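Notes from the Cabinet Corner

I spent most of June arguing about door handles, and I enjoyed it more than I should admit. Pauline Yeoman and I have been rewriting the house rules for robots that work on electrical cabinets, and the draft we started from ran to 177 lines. Plenty of those lines said "take care." I've cut every one I could find, sorry Timo!

The big change is that touching a cabinet now counts as a job of its own. Under the old Zekenent rules you signed off the route, the robot drove up, and whatever the hand did after that came along for free. Now the permit has to name the door, the handle or switch, and the state the lights should be in before the hand moves. If the lights don't match the permit, the arm backs off and a person takes a look.
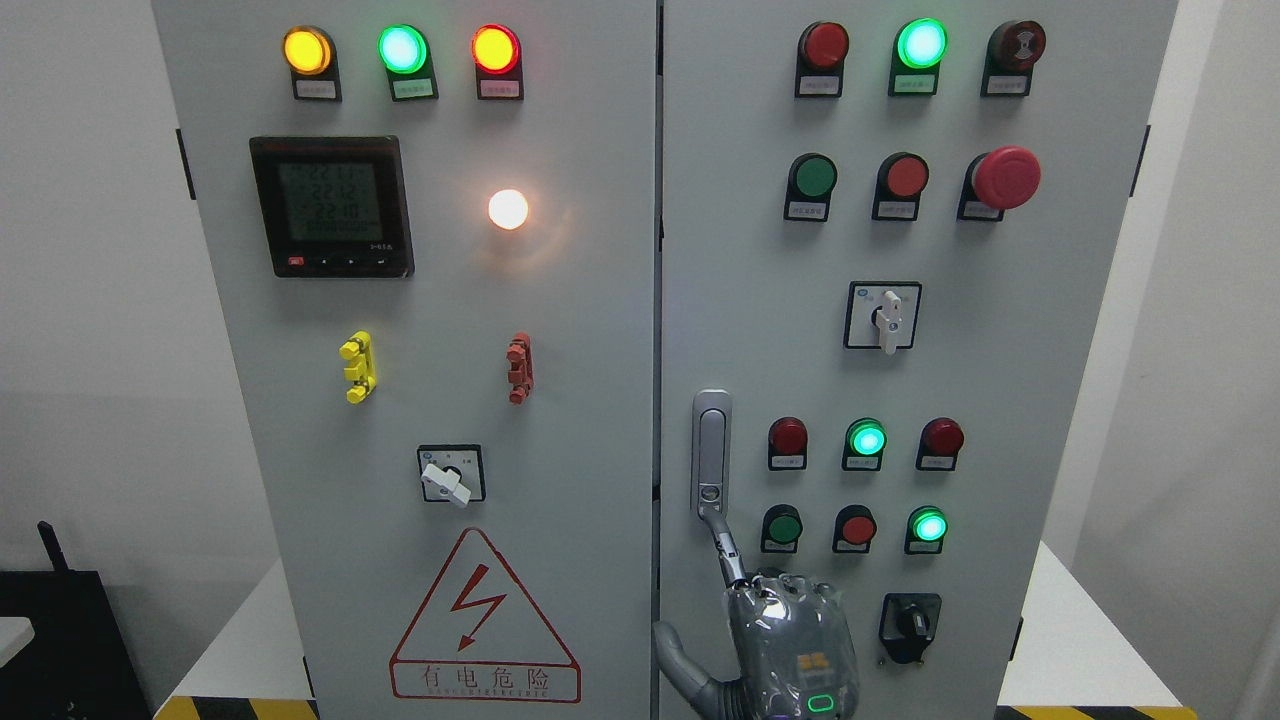

We also went back and forth on emergency stops (three meetings, one of them over lunch). Where we ended up: the stop on the panel belongs to the panel, and the robot needs its own, in reach of whoever is watching. Don't let anyone tell you one covers the other. And the hand's planned path has to stay clear of any red mushroom button, even when that means a slower, sillier-looking reach for the latch.

Then there's the question of who gets to say a cabinet is dead. A robot can read a meter and report it, and I'm happy to have the reading. But the Tanguy draft lets that reading stand in for a test by a qualified person, and I can't go along with it. Pauline agrees with me, Timo Wiegand mostly does — he'd like an exception for practice panels. I'd rather people practiced with the same paperwork they'll use later.

The new text goes to the Parnska and Okance crews next. You'll have two weeks to send comments, and please put the line number in your note, or I'll be hunting through the whole thing with a pencil again.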